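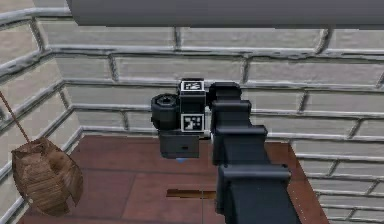 A black arm over a table.

So my aunt left me the ferry house at Skotstead, and I said yes before I'd even seen it – that's how I do most things. I'd been living in Eltthorpe over a bakery, getting up at four whether I wanted to or not because of the mixers, and the idea of a whole house by the water made me a little silly.

The lawyer gave me 17 keys on a loop of string. The house had four doors. I spent my first evening trying every key in every lock, and 16 of them opened nothing at all. The last one fit the front door, the back door, the shed and the little door under the stairs (which I'd taken for a cupboard, but it went down).

I didn't go down. I made eggs.

The trouble was the bell. Every night, a bit after eleven, the old ferry bell rang twice out on the landing, and there hadn't been a ferry since before I was born. The Soler took the last load of sheep across one January and went to the breakers, and my aunt kept her bell, and that was that. I lay there telling myself it was wind. It was a really still night, though!
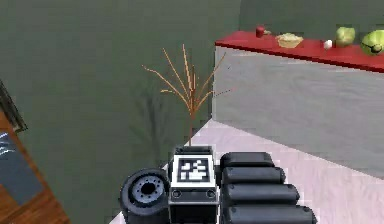 By the second week I'd started answering it. Just out the window, in my robe, feeling like an idiot: "Not running tonight, sorry!" And it would stop, and I'd sleep like a baby. I figured my aunt must have done the same for years, poor thing, and never put it in a letter.

Then an offer came from a company called Vulavis that wanted the landing for a marina. They'd pay me 900 a month just to think it over. I read it at the kitchen table and thought about the bakery, and new shoes, and heat in the bedroom.

That night the bell rang three times.

I put on my boots and got the string of keys. The door under the stairs was already open a crack, and I could smell sheep, wet wool and all, and a man's voice down there asked me if I was taking fares or not.

"How many of you?" I said, and went down to see.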